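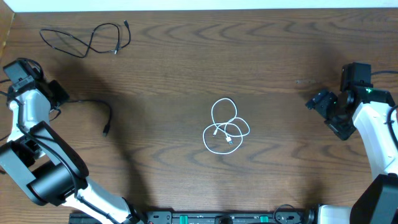
Bereket Tekleab
Drenham Household Objects Study, working paper, November 3, 2019

Figure 1. Cables on a brown wooden tabletop. The black one is loosely coiled and crosses over itself; a white one lies nearby.

4. What people keep, and how they talk about it

4.1 The spare cable as a household object

Of everything that turned up in the Drenham inventories, spare cables gave us the richest talk. We had expected furniture and photographs to carry the stories, and they did carry plenty, but it was the cable drawer that made people laugh, pull up a chair and start explaining themselves. The 164 households in the study listed 1,587 cables between them that were not plugged into anything on the day of the visit. We had set aside half a page of the inventory form for them and ran out of space in the very first home!

We use "spare" in the way our participants used it, which is loosely. A spare cable might be a duplicate of one in daily use, or the last trace of a device given away years ago, or something that arrived in a box with something else and was never unwrapped. Participants moved between these senses without any trouble, often within one sentence. One woman in the Nolte district called the same cable "the spare," "the old one" and "the good one" in the space of a minute, and when we read the transcript back to her she said all three were right.

4.2 Storage and sorting

Kitchens held more spare cables than any other room, followed by the hall. The bedroom came a distant third. This surprised us, given how much earlier writing on household technology starts from the desk or the television, but it fits what people told us about where decisions get made. The kitchen drawer is where a thing goes when it has been picked up and there is no time to think about it. It then stays.

Sorting styles fell into two broad groups. The first group, whom we came to call winders, coil each cable and fasten it with whatever is close by: a bread tie, a hair elastic, a strip of tape. Winders could usually find what they wanted, and they took real pleasure in showing us. The second group, the droppers, put cables away as they come to hand. A loose coil of the sort in Figure 1, where the cable crosses its own path before it reaches the connector, is the shape droppers described again and again when asked what they find on opening the drawer. Several drew it for us in the air with a finger.

Most homes had at least one of each. Couples were quick to name which was which, and we have hours of very enjoyable recordings on the topic. A retired bus driver on Sirkico Street kept his cables on nails along the basement stairs, in order of length, while his wife kept hers in a soup pot with the lid on. They had reached a settlement in which neither touched the other's, and both borrowed from their son.

4.3 Knowing what a cable is for

We asked each household to pick out the cables whose purpose they could name. Older residents did better at this than we had guessed, largely through labels. Masking tape and ballpoint were the usual tools, and some of the labels were wonderful small texts in their own right: "NOT the printer," "Dad's," "try this first." We photographed every label and are preparing a separate paper on them, as they deserve more room than we can give here.

Where there was no label, people reasoned from the ends. They looked at the connector, turned it over, and then held it against a socket or simply against a memory of one. Color came up often as well - black cables were felt to be interchangeable and hard to place, white ones were taken to belong to something in particular, even when no one could say what. We find this split fascinating. It had no basis in what the cables did, yet it shaped what was thrown out. Participants spoke of "another black one" in a tone they never used for white.

4.4 Reasons for keeping

The most common reason given was possible future use. When we pressed for an occasion on which a kept cable had been needed, many participants had one ready, and told it well. The story from the Brakis apartments, in which a lead saved for years brought a borrowed projector to life minutes before a wedding speech, was told to us by three separate guests, each of whom placed the lead in a different person's purse.

Such stories do more work than their number suggests. A single rescue can justify a whole drawer for a decade. It is also shared property, retold at dinners and used to settle arguments about clearing out, and we heard it quoted back at the partner who had wanted to throw the lot away.

A second reason, given more quietly, was attachment. Cables outlast the things they served, and in a few homes they were what remained of a parent's radio or a first computer. These were nearly always coiled with care, including by droppers.

4.5 Limits of the inventory

Visits were made in August, when many families were between school years and drawers may have been fuller than usual. We also relied on residents to open the storage places for us, and attics and garages are thinly covered. The follow-up round will add both, with a longer form.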